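Station 2 pager gateway drops the second tone: my running log
Ticket 3000, opened by Harpreet Poirier, status: closed 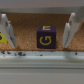 OK so, starting this from the top because the old ticket got merged with the one about the bay door sensor and I can't find half of what I wrote. If you were cc'd on that one, sorry, you're cc'd on this one too.

The short version: when dispatch tones us out for a call, the Cernach gateway at Station 2 is supposed to hear both tones, open the speakers, turn on the bunk room lights and push the text to everybody's phones. Since the July storm it sometimes hears the first tone and then goes right back to sleep. Station 1 has the same gateway and works fine, every time, and I am a little jealous of Station 1.

What the crew sees: portable pagers on belts go off like normal. Speakers in the station stay quiet. Lights stay off. The text either doesn't come or shows up a good while after the engine has left. So we're not missing calls, people have pagers, but the night crew got used to the lights and they'd like them back. So would I!

First try

Rebooted the gateway. I know, I know. Worked for two days and then missed a medical call at dinner time. Pulled the event list off it and there's a line that says TONE A OK, then TONE B TIMEOUT, and then it goes idle. Good calls say TONE A OK, TONE B OK, RELAY 1 CLOSED. So it's hearing dispatch, it just gives up before the second half.

Second try

Swapped the antenna lead with the spare from the supply closet. No change. Put the old one back, then remembered the spare was newer and put the spare back on again. Antenna on the roof looks straight and the mount is tight. I wiggled everything I could reach from the ladder and had Connor's kid's old walkie talkie going in my other pocket the whole time by accident, so if anybody heard odd noises on the yard channel, that was me.

Third try

Called Cernach support. Nice guy, long hold. He had me read off the firmware number, which is 111, and said that's current for our model. He asked if we'd changed the tone profile and I said no, and then he had me open the profile page and, well, the Station 2 profile didn't match the sheet taped inside the cabinet door. Squelch on the sheet is 40. Squelch in the box was 75. I have no memory of changing it and neither does anyone on B shift.

My guess is that the storm knocked the power out, the battery ran down before the generator caught up, and the box came back with some default in it. The support guy said that can happen if the settings were applied but never saved to the permanent slot (there are two buttons, Apply and Save, and they sit next to each other and look the same). I set it to 40, hit Apply, hit Save, went and got a coffee, came back and checked it was still 40. It was.

Ran the weekly test with dispatch. Both tones, speakers, lights, text. Ran it again and got the same. I went home happy.

And then it broke again

18 Oct 2023, early morning, alarm call over on Utby Road. First tone heard, second tone timed out, no lights. Crew rolled on their pagers and it was burnt toast, so no harm done, but I had already told the chief it was fixed and now I had to go un-tell him.

Checked the settings first thing. Still 40. So the squelch was wrong, and fixing it helped, but there was something else too. I reopened the ticket and moved the coffee maker (this matters, keep reading).

The audio line from the radio to the gateway goes along the back of the watch desk. Somebody had zip tied it to the power cord for the coffee maker, the radio charger bank and the Onton label printer, all in one fat bundle. When I put a headset on the line with everything running, there was a hum under the audio, pretty loud. Unplugged the charger bank and the hum dropped to almost nothing. Plugged it in, hum. Unplugged, gone. The coffee maker made no difference at all, so my apologies to the coffee maker, but it's staying on the counter now because I like it there.

What I did

Cut the bundle apart. Ran the audio line by itself along the top edge of the desk and down the other side. Moved the charger bank to the outlet by the map wall. Replaced the end connector on the audio line while I was in there, as the old one was cracked and one of the little screws was missing. Wrote AUDIO DO NOT TIE on a piece of tape and stuck it on.

Then I asked dispatch for test tones with a full rack of radios charging. All good. Asked for another set while someone printed labels on the Onton. All good. Third set with the bay doors going up and down, just to be a pain. All good, and the dispatcher asked me very politely if we were done.

Notes for whoever gets this next

The profile sheet inside the cabinet door is right, please go by it. I added the firmware number and the date I checked it in pen.

If you change anything on the profile page, hit Apply and then hit Save. Both. Then leave the page and come back in to look.

The event list only keeps so much before it writes over itself, so copy it off the same day if you have a missed call. I lost the July entries that way and they would have been handy.

The battery in the gateway is original. I put in a request for a new one through Grgić, which is who we get the pager batteries from. It's a separate ticket so it doesn't hold this one up.

Station 1 has its audio line tied to a power cord too, I went and looked. It isn't causing trouble that I can find, but I'd like to pull it apart next time I'm over there with cutters. If someone from Station 1 wants to do it before then, go ahead and drop a note here.

Update: two weeks in, no missed tones on the event list. Night crew says the lights are working and also too bright, so please open a new ticket for that. Closing this one.

Harpreet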